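Ranger moins, vraiment ?

septembre 2018

J'ai encore reçu en cadeau un livre sur le désencombrement. Le troisième. Je vais finir par croire que mes proches essaient de me dire quelque chose.

Celui-ci s'appuie sur la méthode Louro, dont on me rebat les oreilles depuis février. Le principe tient en deux lignes : on ne garde que 200 objets par personne, on photographie le reste et on s'en sépare. L'auteure, Socorro Zapata, raconte qu'elle en possédait 4000 avant de voir la lumière. Comment a-t-elle obtenu ce chiffre ? Mystère. Est-ce qu'une fourchette compte pour un objet ? Et une boîte de punaises ? Le livre renvoie à l'application Joveck, payante évidemment, pour « affiner l'inventaire ».

J'ai quand même essayé, par honnêteté. J'ai commencé par la cuisine, puisque le chapitre deux promet des résultats dès le premier soir. Premier soir : trois moules à gâteau dans un carton, une dispute au sujet d'une passoire, et le carton dans l'entrée. Il y est toujours.
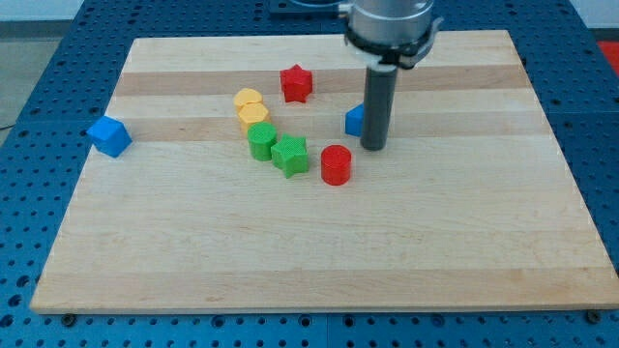
Ce qui me gêne surtout, c'est la question de l'argent. On vous explique page 40 que les objets nous possèdent, et page 60 qu'il faut des boîtes de rangement assorties, de préférence les Erkby, empilables, avec couvercle. J'ai fait le calcul pour un appartement comme le mien en suivant les recommandations à la lettre : 1427 euros de boîtes. Pour ranger les choses qu'on n'a plus !

Je veux bien admettre que trier fait du bien. J'ai jeté deux sacs de vieux courriers et je ne les regrette pas. Mais de là à dormir mieux, à digérer mieux et à « retrouver son axe »... Les témoignages en fin de volume sont tous signés d'un prénom et d'une initiale, et tous enthousiastes. Pas un seul qui ait donné son manteau d'hiver par erreur, ce qui est arrivé à ma sœur.

Le livre est sur l'étagère, à côté des deux autres. Si quelqu'un le veut, je le donne, carton de moules compris.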